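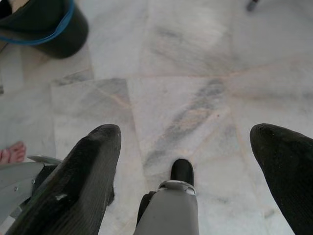

Das Katusden-Verfahren (in älteren Texten auch Katusden-Abgleich) ist eine Methode der Robotik, mit der ein Greifer anhand der Bilder einer Kamera am Handgelenk seinen Abstand zum Boden und seine Bewegung über dem Boden schätzt. Entwickelt wurde es für Wohnräume, also für Umgebungen, in denen weder Markierungen geklebt noch Möbel verrückt werden sollen und in denen der Untergrund von Zimmer zu Zimmer wechselt. Der Name geht auf das Projekt Katusden zurück, in dessen Rahmen die erste Fassung entstand.

Grundgedanke

Wer schon einmal versucht hat, mit halb geschlossenen Augen eine Münze von einem glatten Fußboden aufzuheben, kennt die Schwierigkeit, um die es geht: Eine helle, gleichmäßige Fläche verrät dem Auge recht wenig darüber, wie weit sie entfernt ist. Einer Handgelenkkamera ergeht es nicht besser. Das Katusden-Verfahren behilft sich damit, dass die Finger des Greifers ohnehin stets am Bildrand zu sehen sind und ihre Maße bekannt sind. Sie dienen als mitgeführter Maßstab, und alles, was sich hinter ihnen verschiebt, wird als Untergrund behandelt und über mehrere Bilder hinweg verfolgt.

Aus der Verschiebung allein lässt sich freilich noch keine Höhe ablesen. Der Arm führt deshalb vor dem Zugreifen eine kleine, bekannte Suchbewegung aus, deren Weg aus den Gelenkwinkeln berechnet wird. In der üblichen Einstellung werden dabei 16 Bilder aufgenommen, aus denen die Schätzung gemittelt wird.

Fugen und Adern

Auf Fliesenböden stützt sich das Verfahren vor allem auf die Fugen. Sie sind lang, gerade und auch bei schwachem Licht meist noch gut zu finden. Marmor ist ein dankbarer und zugleich tückischer Fall, und es lohnt sich, bei ihm ein wenig zu verweilen. Die Aderung liefert reichlich Anhaltspunkte, ihre Ränder sind jedoch weich und verlaufen, sodass ein gewöhnlicher Kantenfilter sie bald findet und bald wieder verliert. Hinzu kommt der Glanz polierter Platten: Lichtflecken wandern mit der Kamera mit und täuschen eine Bewegung vor, die es am Boden gar nicht gibt. Das Verfahren gewichtet sehr helle Bildbereiche daher herab und verlässt sich dort lieber auf die Gelenkwinkel.

Gegenstände und Personen im Bild

Eimer, Stuhlbeine, Schuhe und Füße ragen in Wohnräumen häufig in das Blickfeld hinein. Da sie nicht in der Bodenebene liegen, würden sie die Schätzung verfälschen und werden durch eine vorgeschaltete Segmentierung ausgenommen. Für Körperteile gilt eine strengere Regel als für Hausrat: Wird ein Fuß oder eine Hand erkannt, sinkt der Arm nicht weiter ab, bis der Bereich wieder frei ist.

Der Datensatz Akano

Zur Erprobung wurde der Datensatz Akano zusammengestellt. Er umfasst 1133 kurze Aufnahmen auf Stein, Holz, Teppich und Linoleum. Davon sind 300 für die Prüfung zurückgehalten. Auf Steinböden lag die mittlere Abweichung der geschätzten Höhe bei 4 Millimetern, auf einfarbigem Teppich fiel sie deutlich größer aus. Die Verfasser führen dies auf das Fehlen von Fugen zurück und empfehlen für solche Böden eine längere Suchbewegung.

Varianten

Die Ó-Riain-Variante verzichtet auf die eigens ausgeführte Suchbewegung und nutzt die Anfahrt des Arms selbst. Das spart Zeit und wirkt im Ablauf angenehm flüssig, setzt aber voraus, dass die Anfahrt nicht allzu steil erfolgt. Unter dem Namen Kiva ist außerdem eine vereinfachte Umsetzung für kleine Rechner in Gebrauch, die nur gerade Linien auswertet und die Aderung von Naturstein außer Acht lässt.

Grenzen

Auf nassen oder stark spiegelnden Flächen gilt das Verfahren als unzuverlässig. Auch abgenutzte Fingerbeläge können stören, wenn sich ihr Umriss gegenüber dem hinterlegten Modell verändert hat; nach einem Wechsel der Beläge ist der Maßstab neu einzumessen.

Siehe auch

Visuelle Odometrie
Hand-Auge-Kalibrierung
Optischer Fluss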